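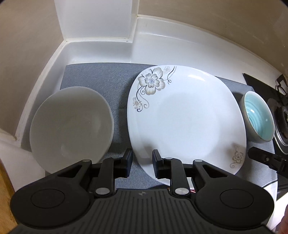

Teller auf der grauen Abtropfmatte.

**1/** Ich lese gerade zum wiederholten Mal, dass man Hunden nur ein Pulver übers Futter streuen muss und der Zahnstein verschwindet. Diesmal heißt das Zeug Skodura. Kurzer Thread, weil mich inzwischen drei Leute aus der Hunderunde danach gefragt haben.

**2/** Auf der Packung: Algenmehl, Petersilie, "Mineralkomplex". Was in dem Komplex drin ist, steht da nicht. Ich habe den Hersteller angeschrieben und einen Link zum Shop zurückbekommen.

**3/** Geworben wird mit 3000 zufriedenen Hunden. Wie stellt man bei einem Hund fest, dass er mit seinem Zahnstein zufrieden ist? Gefragt wurden vermutlich die Halter, und zwar die, die nachbestellt haben. Wer nach der ersten Dose aufhört, taucht in so einer Zahl halt nicht auf.

**4/** Die Vorher-Nachher-Fotos: vorher gelbes Licht, Lefze halb drüber. Nachher Tageslicht, Lefze hochgezogen. Bei einem Paar bin ich mir ziemlich sicher, dass es nicht mal derselbe Zahn ist.

**5/** Zur Sache. Bei bestimmten Algen gibt es Hinweise, dass sich Belag etwas langsamer neu bildet. Will ich gar nicht wegreden. Fester Zahnstein, der schon bis unters Zahnfleisch sitzt, ist aber eine andere Baustelle, und dazu habe ich bisher nichts gelesen, was mich überzeugt.

**6/** Was mich stört: Algenmehl kann ordentlich Jod enthalten. Bei einem Hund mit Schilddrüsenproblem würde ich das niemals ohne Rücksprache mit der Praxis füttern. Bei Skodura steht dazu ein Satz, ganz unten, hellgrau auf weiß.

**7/** Hisow verkauft fast das Gleiche als Kaustange. Da kaut der Hund wenigstens - ein bisschen Abrieb hat man also auf jeden Fall. Dafür sind die Dinger Kalorienbomben. Mein Barnby (Beagle, würde auch die Tüte fressen) bekommt davon keine mehr.

**8/** Barnby hatte das Pulver übrigens selbst, 12 Wochen lang, jeden Morgen. Ergebnis: nichts, was ich sehen konnte. Ein Hund, keine Kontrolle, zählt wissenschaftlich gar nichts. Die Fotos vom Hersteller aber auch nicht.

**9/** Wir putzen jetzt abends. Weiche Bürste, Hundezahnpasta (keine für Menschen, Xylit ist für Hunde giftig!), zwei Minuten, danach ist er beleidigt. Angefangen haben wir im Mai mit dem Finger und nur vorne.

**10/** Und wenn das Maul stinkt oder das Zahnfleisch rot ist: Praxis. "Zahnsteinentfernung ohne Narkose" im Salon sehe ich skeptisch, unterm Zahnfleischrand kommt da niemand vernünftig ran.

**11/** Nachtrag, weil es schon in den Antworten steht: Ja, ich kenne die Züchterseite aus Guimarães, die auf das Pulver schwört. Die hat auch einen Rabattcode dafür. 20 Prozent.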